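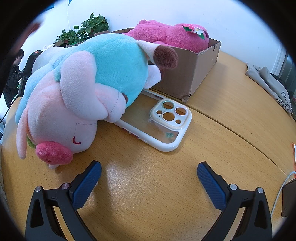
Stevuten Club Night Listings

Listings of electronic music nights in Lirnstead, typed up from flyers, posters and printed programs. Each row is one act on one bill. The current release has 1,000 rows covering 173 separate nights.

Last updated: 25 December 2019

Files

nights.csv — one row per night, with venue, door time, promoter and ticket price
lineups.csv — one row per act per night, joined to nights.csv on night_id
acts.csv — one row per act, with every spelling we have found
notes.txt — odd cases, in no particular order

All files are UTF-8 with comma separators. Fields that contain a comma are quoted.

Main columns in lineups.csv

night_id: matches nights.csv
billing_order: 1 is the top of the flyer. Where names are set in a circle or scattered over the page, this is blank.
act_name: as printed, capitals and all
act_id: our own number for the act
set_type: dj, live, hybrid or unknown. Only filled in when the flyer says so.
room: main, second or bar

Where the listings come from

Most of the flyers belong to Marwan Boutros, who kept them from his years running the door at the Sabbagh. Siham Smadi added the Loltex programs, which are more complete and usually give set times. Montri Sukprasert typed the first 300 rows and wrote the rules for act names. Sawsan Aoun checked prices and door times against the printed tickets where we had both.

Act names

The same DJ can show up under several spellings, and with or without "DJ" in front. acts.csv puts these under one act_id. Back-to-back sets are split into two rows that share a billing_order. Aliases are kept apart unless a flyer prints both names together — a producer playing techno under one name and house under another will have two ids.

Known problems

Lineups are what was advertised. Late cancellations are not recorded unless someone wrote on the flyer.

Five nights have no year. They are in nights.csv with the year left empty, and sorting by date will push them to the top in some programs.

Door times after midnight are stored under the date printed on the flyer, so a 1 a.m. start stays with the evening before.

Prices are advance prices. Door prices are in notes.txt when we have them.

The second room at the Sabbagh was often billed as a separate party with its own name. Releases before this one counted those as separate nights. They are now merged, and the old ids are listed at the end of notes.txt.

Corrections

Send corrections to Marwan Abou Jaoude with the night_id and, if possible, a scan of the flyer. Please don't edit act_id by hand — the numbers are reused in the other files. The next batch is due in February and will mostly be Loltex weeknights.

License

The tables are free to use and share with credit to Stevuten. Flyer artwork is not included and stays with whoever made it.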